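5.3 Failure analysis: premature closure on folded umbrellas
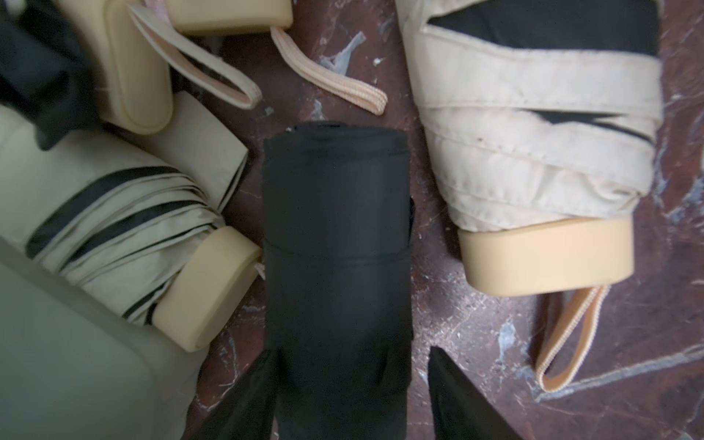
Figure 7. Wrist camera view with the fingers on either side of the target umbrella.

Of the 1,655 grasp attempts logged at the Pramley site, 144 ended in a protective stop. We had expected most of these stops to come from collisions with neighbouring items, and the review of the force logs did not support this. In the largest group the arm stopped with one finger loaded and the other still moving freely. The controller treats first contact on either finger as the start of closure and holds the wrist position from that point. The assumption is sound for rigid goods centred between the fingers, but it fails when the approach is offset to one side. The arrangement in Figure 7 has the geometry in question: the left finger is close against the side of the black umbrella, while a strip of marble is visible between the umbrella and the right finger. With the wrist held, the right finger has to cross that gap alone, and the reaction is carried by the left finger and the item.

The offset was traced to the segmentation stage. The Wudard planner fits an oriented box to the target mask and places the grasp centre on the long axis of the box. Where a neighbouring handle lay almost against the target, the mask tended to spread onto the handle and the axis moved toward it. Dark fabric made the fault worse. Folds in matte black cloth gave few usable depth points, so the mask edge was set mainly by colour, and the black fingers were at times joined to the target once they entered the view. A self-mask for the fingers was present in the software but had been drawn for the earlier, shorter fingertips and was not updated when these were replaced in April.

Loose straps formed a second and smaller group. A wrist strap lying across the support surface has very little height and was removed by the plane filter before the collision check. The planner therefore treated the area under a strap as free. In most cases the strap was pushed aside without effect. In 12 attempts it was caught between a fingertip and the surface, and the item to which it was attached was dragged when the arm retracted. No stop was triggered in these cases, as the drag force stayed below the threshold. We regard them as the more serious result, given that the cell reported a normal cycle and the next pick was planned from an outdated view of the surface.

The veined stone surface used at Pramley was also examined as a possible cause. Pale veins produced false edges in the colour image, and on the Jandside cell, which has a plain grey mat, these edges were absent. The rate of offset grasps on dark targets was nevertheless similar at both sites, so the surface was not pursued further.

Three changes were made. The finger self-mask was redrawn from the current fingertip model. The wrist is now left compliant in the closing direction until both fingers report contact, with a time limit of 2,000 ms, after which the fingers open and the attempt is logged as failed. Finally, a new image is taken after every retraction, whether or not the cycle was reported as normal. The last change lengthens the cycle and was opposed on those grounds during the design review, but we were unable to find a cheaper check that caught the dragged items.

The Fröhlich force sensor was not recalibrated between the two series, and its drift over the trial is not known. Stops near the threshold should be read with this in mind. The tests of the compliant closure are reported in Section 5.4.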